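Equipment planner wanted, part-time, 15 hours a week

Hi! I run the automation side at Kauppinen, and I need someone who likes price lists way more than I do. We're planning one assembly cell for our Vikham shop, and before I sign for an arm, a gripper and a table, I want the layout worked out in simulation and every line of the budget checked.
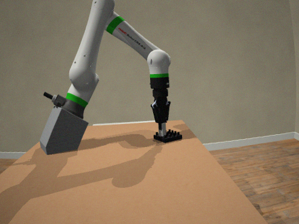

You'd be chasing quotes (nine suppliers so far!), tracking lead times and telling me when I'm about to overspend. Spare fingers and fixtures have their own pot of $1000, and I've already got plans for nearly all of it.

Spreadsheet skills a must, robot experience nice but we'll teach you. Start in April, mornings preferred.

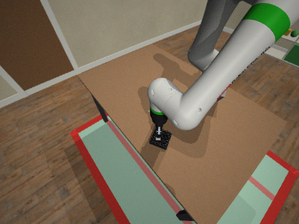
Simulated cell: arm, tool and speckled plate

Send me a short note and a budget you're proud of, care of the Kauppinen front desk.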